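Newsletter > Lab Notes > Data Collection

Second Kitow station moves to two-handed work

2021-05-19
By Natália Šimek

34 shares | 2 comments

The second collection station at Kitow has finished its changeover. Since February it had been recording single-arm pick and place. It now records tasks that need both arms at once, and the first of these is handling produce in clear plastic bags. 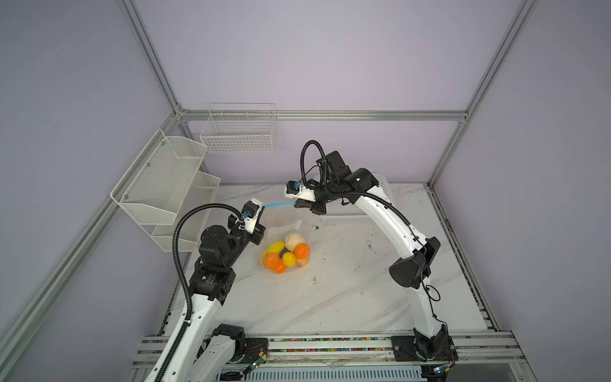

Bags were chosen because the current model does badly with them. The version trained over the winter can pick up a single piece of fruit and put it in a basket. Give it the same fruit in a bag and it tends to close one gripper on the film, lift, and let the other side fall shut. It has seen very few examples of a bag being held open by two hands, so there is little for it to copy.

The new set is meant to fix that. The target is 400 good demonstrations of the bag task. Each one is driven by a person from start to finish, and the system records the joint positions, the gripper commands and the camera video together. Nothing in these recordings is run by the model. It will be trained on them afterward and then tested on the same station.

Čestmír Zeman wrote the task sheet. The operator takes hold of the bag with both grippers, one on each side of the opening, and pulls until the opening is stretched between them. The fruit is artificial, as in the earlier sets, so the same pieces can be used day after day without bruising or going soft. Operators are asked to change the layout of the fruit between demonstrations and to let the bag settle however it settles. A set in which every bag starts out the same way would be faster to collect and would teach the model very little.

Failed attempts are kept as well, but they go into a separate folder and do not count toward the target. If a gripper loses the film and the operator recovers in the same take, the take is kept as good and tagged "recovery." Ľudovít Lukáč has asked for more of these. In the single-arm work, takes with a recovery helped more than clean ones did, and he would like to see 40 of them in the final set. Please do not drop the bag on purpose to get one. Staged slips look different in the data, and we had to throw out a batch of them in February.

Operators work in blocks of 20 demonstrations and then hand over. Longer blocks were tried and the later takes got noticeably sloppier, with the arms moving faster and the grip points drifting toward the corners of the bag. Alžběta Šimek reviews each block before it is added to the set. She checks that the video and the joint data line up, that the label matches the task, and that the last few seconds have not been trimmed. Missing endings have been the most common problem so far, mostly from operators who stop the recording as soon as the bag is open. Let it run until both arms are still.

Clear film also makes trouble for labeling. Its edge is hard to see on video, and reviewers disagree about the moment when a gripper has a hold. For now the label goes on the first video image in which the film moves with the gripper. Svatopluk Machala is comparing this with labels made from the gripper signal alone and will send a note to the reviewers when he has a result.

Once the bag set is complete, a copy goes to the Ondau group, who will train on it separately with their own settings. The station will then move on to folding cloth. Anyone who has finished the operator training and wants to take a block should write to Čestmír. New operators need to record 6 practice takes first, and those are not added to the set.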